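Skarkement Community Learning Center
Posted in: Notices and Updates > Family Programs

Feb 3, 2018

The Skarkement Community Learning Center is pleased to announce that its Pack and Carry kits for young children are ready for lending. This thread sets out what is in the kits, how they may be borrowed, and how we ask families to return them.

The kits support the practical living skills portion of our early years program. Children practice choosing items, placing them in a bag, carrying the bag and putting everything away again. The sessions have no score and no time limit.

Each kit holds play food, one soft toy, a small bowl and something to pack it all in. Contents differ slightly from kit to kit. The card inside the lid of the storage box is the correct list for that kit.

Soft toys have been included at the request of parents. Many younger children will pack a favorite toy before they will pack anything else, and our staff have found it a good place to begin.
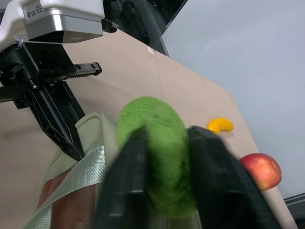
Soft toys may be surface washed with mild soap and cool water. Please do not place them in a dryer. The plush pile mats under heat and cannot be brushed back into shape.

If a toy comes home from an outing in poor condition, kindly return it as it is, in a separate bag, and tell the front desk. There is no charge for ordinary wear.

Backpacks are the second part of the kit. A child who can open a zipper, load a bag and close it again without help has learned something that will be used every school morning.

We ask adults to stand the bag upright on a table at first, at the height of the child's elbows. A bag on the floor tends to fold over on itself, and the opening is hard to find.

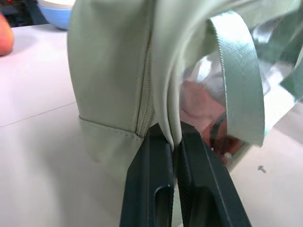
Zippers should be closed slowly, with one hand holding the fabric at the base of the zipper and the other on the pull. Children often pull the fabric along with the slider. Show the holding hand first - the pulling hand usually follows by itself.

Please check that loose straps are tucked away before a bag goes back in its box. Straps left hanging have caught in the lids on several occasions, and two lids had to be replaced this winter.

Backpacks are wiped down by staff between loans. Families need not wash them.

The third activity is the shopping bag. Children set out a few pieces of play fruit, decide what goes in first and lift the bag by both handles. Soft bags behave differently from backpacks, and most children notice this at once. 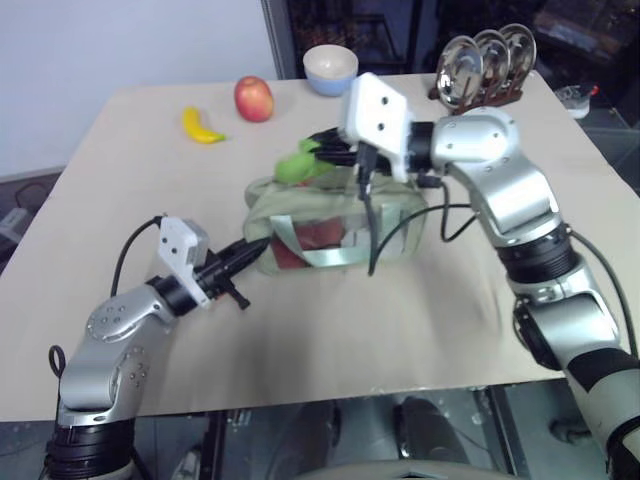 A simple order of work is suggested. Keep a banana and an apple to one side, ask the child to pack the rest, and then ask whether there is room for one more. The bowl may be used to sort small pieces before packing.

Plastic bags are for supervised use at a table only. They must be kept away from children under three and returned to the adult at the end of the activity. Any bag with a torn handle should be discarded at home.

Loans are for two weeks and may be renewed once, in person or by telephone. A current family card is required. Each household may hold one kit at a time.

The Center's lending collection now stands at 347 items, of which 49 belong to the Pack and Carry kits. A printed list is available at the Pranton Street entrance.

Questions about the activities may be directed to Omid Ebrahimi, Early Years Coordinator, who will also lead an introductory session for parents and guardians in March. The date will be posted on this account - places are limited and registration is required.

The Center thanks the Akbari Family Fund for its support of the lending collection.

Comments (3)

grace_in_pranton: Can grandparents borrow on the family card or do we need our own? My daughter works days so I would be the one picking it up.

Skarkement CLC: Any adult listed on the family card may collect a kit. Names can be added at the front desk.

twomittens: We did the elbow height thing with the backpack and my son closed it himself on the second try!! Now he wants to pack the cat's dishes.

Recent items
Winter hours at the Brundix Road reading room
Family card renewals: what to bring
Puzzle and board game returns
Story hour moves to the lower hall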